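Plollby to keep evening bus running through June

Nov 27, 2019

The town of Plollby will keep its evening bus to Mirnusley on the road until the end of June, after the town council voted on Monday's postponed budget items and found money to cover the shortfall.

The bus, known locally as the 16, was due to stop at the end of the year. It makes the last trip out of Plollby at night and is the only way home for many people who work late shifts at the Mirnusley hospital or take evening classes at the community college. Ticket sales cover less than half of what it costs to run.
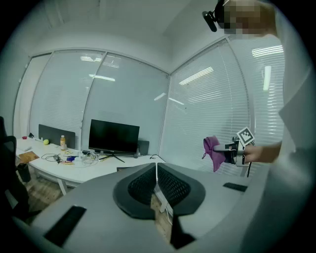
Under the plan, the town will pay the operator, Fluvivari, a fixed amount each month. Fluvivari had asked to be let out of its contract in the fall, saying fuel and driver pay had gone up faster than fares. The company said in a written statement that it would keep the same drivers and the same stops until the new agreement runs out.

The council had received a petition with 900 signatures asking it to save the route. Several riders spoke before the vote. One woman said she would have had to give up a night job she has held for 12 years. Another rider said a taxi home from Mirnusley costs more than he earns in two hours.

Two council members voted against the plan. They said the town was paying for a service that should be the county's job — and that the same question would come back in the summer with no better answer. The county has said it will look at all evening routes in its next transit review but has not promised any money.
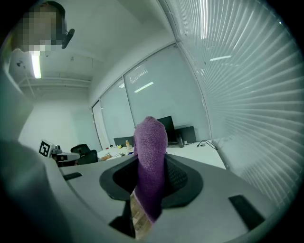 Plollby Courier
Staff Reporter, Town and County

The timetable will change slightly after the new year. The first evening bus will leave Plollby 12 minutes later than it does now, to meet the train. The last bus back will wait at Mirnusley station if the train is running late, which riders have requested for a long time. Drivers now have to leave on schedule, and passengers on a delayed train are often left at the station.

Fares will stay the same. Monthly passes already sold will be honored, and people who asked for a refund when the route was marked for closing can buy their pass back at the old price.

On an average weeknight the route carries about 145 passengers. The number drops by more than half on weekends, and the council looked at ending the weekend trips to save money. That idea was dropped after the owners of Lại, a restaurant next to the station, and other businesses on the same street said their kitchen staff depend on the bus.

Printed copies of the new timetable will be at the town hall and the library. The council plans to take up the route again in the spring, before the agreement ends.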